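Forums > Stores and Workshop Practice > Shelving and Housekeeping

**Shelf allocation at Draltasthorpe: request for comment**

jgoodall
Members are asked to comment on the proposed storage rules before they take effect in June. Under the draft, metal housings remain on the top level of the yellow shelving, standing upright in rows with the flange uppermost. Curved black pieces are assigned to the middle level.

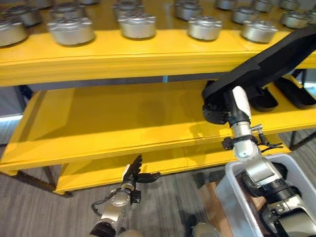
The middle level is to be kept largely clear so that long pieces can be laid down without touching the housings. Objections should refer to the rule concerned.

b_pirihi
I object to the first rule. Metal parts are heavy and should be stored low. The Dahlgren site moved its housings to the bottom level and has had no complaints.

jgoodall
The point is noted. The lower level is harder to see into, and parts stored there were missed at the last stock check – 60 of them.

merle.w
I support the draft as regards the shelving. It is silent, however, on packaging. Black plastic parts should be checked as they are unpacked, with the carton kept beside them until the label has been recorded. 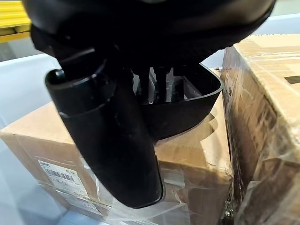
Plastic wrap should be removed in full before any label is scanned. Creased wrap causes misreads, and a second scan takes longer than clearing the wrap in the first place.

b_pirihi
Agreed on the wrap. I do not agree that cartons should be kept. They take up bench space – 2 per bench would be a reasonable limit.

jgoodall
A limit of 2 will be added to the draft. The rule on housings stands for now, and Mr. Pirihi's objection will be recorded with it.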